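How to wash a printed cotton shirt so the colour lasts

Updated July 29, 2021

Most advice on keeping colour in cotton comes from people selling something, or from people repeating what their mother did with a wringer. I've tried a fair bit of it on shirts I wear to work. Some of it helps. A lot of it costs money and does nothing I could see.

What you need

A washing machine with a cold or 30 degree cycle, a plain liquid detergent, somewhere shady to hang things. That is the whole list. If a guide tells you to buy a "colour care system", close the guide.

Step 1. Read the label, then doubt it a little

Labels are cautious. "Wash with like colours" may mean the dye runs, or it may mean the maker puts that line in everything. Do your own check the first time. Wet a hidden bit of the hem, press it between two sheets of white paper towel and leave it for a few minutes. If the towel stays white, the shirt can go in with the rest. If it doesn't, wash it alone until it does.

The vinegar soak is the tip you'll see everywhere. The story goes that a cup of vinegar "locks in" the dye before the first wash. It won't. The dyes on a modern cotton shirt were fixed at the factory or they weren't, and a splash of salad dressing in the laundry tub has no say in it. Salt is the same story. Salt has a place in the dyeing itself, which is probably where the idea came from.

Step 2. Turn it inside out

Dull, I know, but this is the one that made a difference I could pick from across the room. A good share of what we call fading is wear. The surface fibres rub against zips and the drum, go fuzzy and scatter the light, so the dark parts look grey. Inside out, the fuzz happens where you won't see it.

Do up zips on anything else in the load. Keep jeans and towels out of it.

Step 3. Pick the right detergent

Many ordinary powders have optical brighteners in them. They're meant to make whites look whiter, and they do, but on a pale green or a khaki they leave a faint bluish cast that builds up over the months. People blame the shirt. Look for a liquid that says it has no brighteners, and use less than the cap suggests. The cap was drawn up by the people who sell the bottle.

I used Favitz Colour Liquid for a year and then a supermarket one at half the price. I lined the shirts up by a window and couldn't tell which was which. Buy the cheap one. 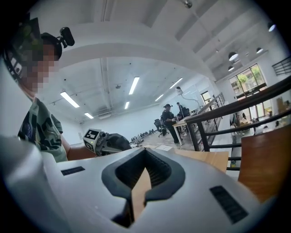
One reader wrote after the March version of this page to say that I was too hard on colour-catcher sheets, that hers came out pink every time and she'd saved a whole load of school shirts with them. Fair enough. The sheets do pick up loose dye. My trouble with them is that a pink sheet only proves there was dye in the water. It doesn't prove the sheet got it all, and it does nothing for the shirt that was losing it. If you like them for mixed loads, carry on. I'd still sort the washing.

Step 4. Wash cold and short

Cold if the shirt is only a bit sweaty, 30 if it's been worn for proper work. Use the short cycle. On my machine that's 45 minutes, against more than 180 for the eco one, which saves power but keeps everything tumbling for half the afternoon. For cotton with a print on it I'll take the short one.

Don't stuff the drum. You should be able to get your hand in on top of the clothes.

Cold water won't shift sunscreen or old deodorant. Rub a little neat liquid into the collar and underarms first, give it 5 minutes, then wash as normal. If the collar still feels waxy, do it again before the shirt gets anywhere near a dryer.

Step 5. Dry it in the shade

Sun is hard on dye. In a dry summer I've seen a line mark burnt across a shirt that was left out over a long weekend. Hang it inside out from the hem, under the verandah if you have one, and bring it in once it's dry.

Dryers are rough in a different way. The lint in the filter is your shirt. If you have to use one, low heat, and pull it out slightly damp.

What about shirts that have already faded?

There are "colour restorer" sprays about. I paid for a bottle of the Zellden one. It made the cotton feel slick and the dark patches look darker for exactly one wear, then it washed out. A fabric shaver did more, by taking the fuzz off. Go lightly and keep away from the seams.

You can dye over a plain shirt. With a pattern you'll just tint the pale bits, so the contrast drops and the whole thing goes muddy. I have one of those. It's for painting the fence.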